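Ticket 1971 — Laundry cell: site rules for floor cables and cable tags
Opened by: Sulastri Rahman
Assigned to: Delia Matei
Site: Futbridge, appliance bay
Status: Open, waiting on rule text
Priority: Normal

Wed 10 April, 09:20 — S. Rahman
Safety walk against the Cullinane floor checklist, rev 55. Two points raised on the laundry cell.
1. Item 14 says no unsecured cable inside the working area of a mobile unit. Appliance power cables are not mentioned by name. The operators read this as robot cables only.
2. Item 17 says every arm cable carries a tag with its length. It does not say where on the cable the tag goes.
Please confirm the intended reading of both.

10:05 — D. Matei
Item 14 covers every cable on the floor, appliance supply included. The wording came over from the Wenell bench standard, where appliances were wired from overhead, so the case never came up. I will propose: "any cable, powered or not, lying within the travel path of the base or the reach of the arms."
Item 17: length tag within 200 mm of the motor connector, readable without moving the arm. Wrapped or flag style are both fine.

10:40 — S. Rahman
Does the new item 14 mean a washer run is blocked until the cable is clipped down? Ulla has runs booked through the afternoon.

10:52 — D. Matei
Base parked and locked: run allowed, arms only, one person at the stop button. Base driving: cable clipped or covered first. Log which mode was used. Do not use tape as the fix, it lifts at the edges.

13:15 — S. Rahman
Tried the parked mode wording with two operators. One question back: does the laundry basket count as an obstacle under item 9? It has to sit between the grippers and the door.

13:30 — D. Matei
No. Item 9 excludes the workpiece and its container. The door swing still has to be clear before the door is opened, so set the basket back from the machine by the full door radius. Add that as 9b.

14:10 — S. Rahman
Draft of 9b, 14 and 17 saved under change request 112. Item 14 still needs a sentence on who signs off the clips. I suggest the shift lead, same as for the guards.

14:25 — D. Matei
Agreed on shift lead. Leave the ticket open until the new text is printed and posted at the bay. 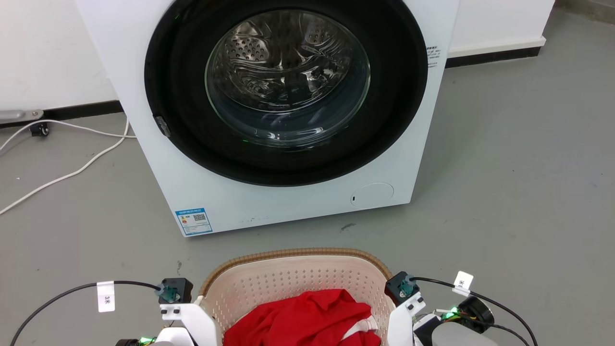
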